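Progress report to the Ingvarsson Fund
Project: Shared injury reporting in the Ivgate youth soccer league
Period: winter break to the end of May
Prepared by Gunārs Laur, project coordinator
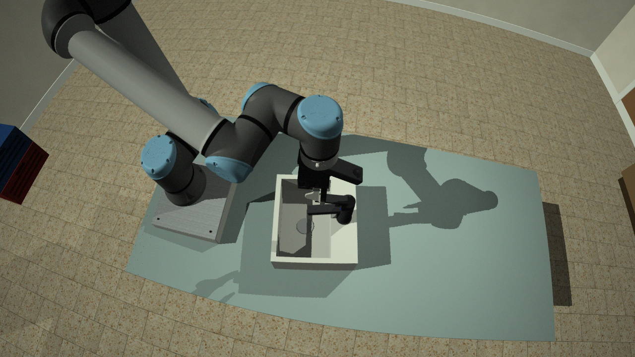 Dear members of the board,

I am writing to you with the second report on our project. In the first report I explained that every club in the league was keeping its own injury notes, and that some clubs were keeping none. A player who got a hard knock to the head in one match could be on the field again the next weekend, and the opposing club had no way to know it. The purpose of your grant is to give all clubs the same form, the same rule for returning to play, and one place where the reports are kept.

Participation of the clubs

Five clubs are now using the form in all their age groups. Stelley was the last to join. Their coaches had the opinion that the form would be used to compare clubs with each other, and they asked for a written promise that the league will not publish results by club name. We discussed this in two meetings and the league agreed. I think it was a fair request, and I regret that I did not propose it myself at the beginning, as it cost us most of March.

The parents of 580 players have signed the consent. The goal in our application was 1,000 by the end of the season, and we will not reach it. The older age groups are the difficult part. Parents of players of sixteen and seventeen years come rarely to the matches, and the paper form stays in the sports bag. We have asked the clubs to attach the consent to the registration for the fall season, when every family must sign something in any case.

The form

The first version had two full pages and the coaches did not like it. The new version is one page and can be filled in at the side of the field with a pencil. We removed the questions about the weather and about the type of shoes. We kept the question about who made the decision to let the player continue, although several coaches asked us to remove it. In my view it is the most useful question of the whole form.
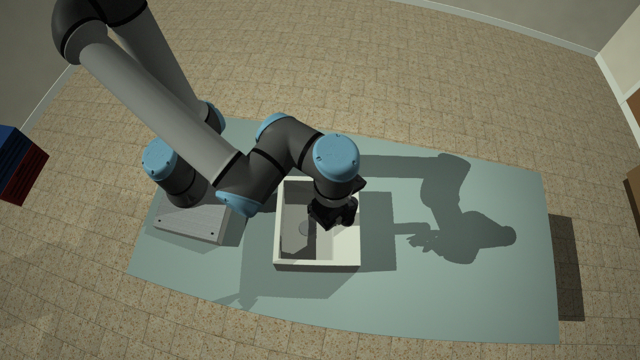
The printed booklet for coaches is in its final correction. It explains when a player must leave the field, who can allow the return, and how the report is sent to the league office. A doctor from the regional hospital read the text and corrected two places where our wording was too soft. The cover had been planned in bright red, but coaches told us that it looked like a warning from the referee, so the printer has now made a sample in a muted teal-green, much like the color of the tabletop in the picture, and this one was accepted. We ordered 50 copies for the first printing. If the clubs ask for more, we can pay for them from the same budget line.

Training of coaches

We held evening sessions in the clubhouse at Lotside, starting at 6:30. Attendance was good in April and weak in May, when many teams had their make-up games. The part with the practical exercise was received best: one coach plays the injured player, another has to decide, and the rest of the group fills in the form. Many coaches asked what to do when a parent insists that the child plays on. We did not have a good answer prepared. The league has since confirmed in writing that the coach's decision to take a player out cannot be changed during the match by a parent or by a club official, and this sentence is now also in the booklet.

Difficulties

The online storage of the reports is delayed. The company that we selected could not guarantee that only the league medical officer can open the reports, and I did not want to accept this for data about children. For now the paper forms are kept in a locked cabinet in the league office. I am speaking with a second company and expect their offer in June.

Budget

Spending is below the plan, mostly due to the delayed storage. Travel costs are higher than we planned, as I visited Stelley more often than I had expected. I ask for your permission to move the unused part of the storage money to the fall. A table with all the costs is attached.

Next steps

In the summer we will finish the booklet, deliver it to the clubs before the first training camps, and repeat the coach sessions for those who missed them. I would also like to invite the referees, who until now were not included. They see every match in the league and two of them have already asked me for the form.

Please write to me if any point is not clear. I can also come to your meeting and present the report in person.

With kind regards,
Gunārs Laur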